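## Bottles under the sink: sorting and storing

Empty the cupboard fully before sorting. Lay the bottles on their sides on a washable surface, labels up, and read each one before deciding where it goes. A bottle that will stand in for another (same colour, different contents) is the usual cause of mistakes, so separate these first.

**Caps.** Check that the cap closes fully and that the thread is free of dried product. Rinse the cap under warm water, dry it, and refit it. Nozzle caps clog at the tip; soak the tip for 7 minutes, then clear it with a wooden cocktail stick. Metal pins widen the hole.

**Bodies.** Wipe from the cap end down. Keep water off printed labels, as the dosing text is the first part to go.

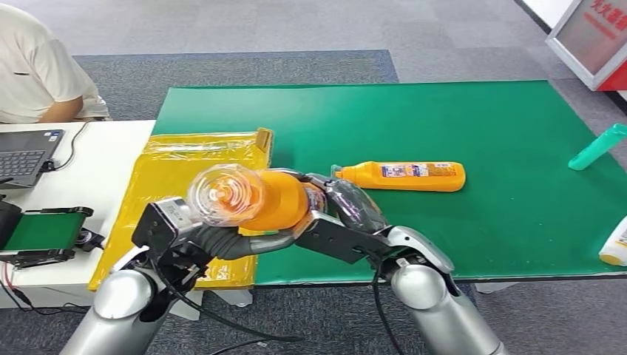 Sachiko Kikuchi writes that soaking did nothing for her nozzles until she added a spoonful of washing soda, and that bottles kept lying down leaked at the thread within two weeks. Store upright, then. Lay them flat only while sorting.

**Placement.**

- Tall bottles at the back, tubes in a jar at the front
- Bleach and acid descalers on separate shelves
- Refills behind the bottle in use
- Plastic bags folded flat and kept in a drawer, away from drips

Shelf clearance in a standard Winier unit is around 71 cm without the insert. With the insert fitted, trigger sprays have to go on the lower level.

Repeat in September, or when a bottle is found stuck to the shelf.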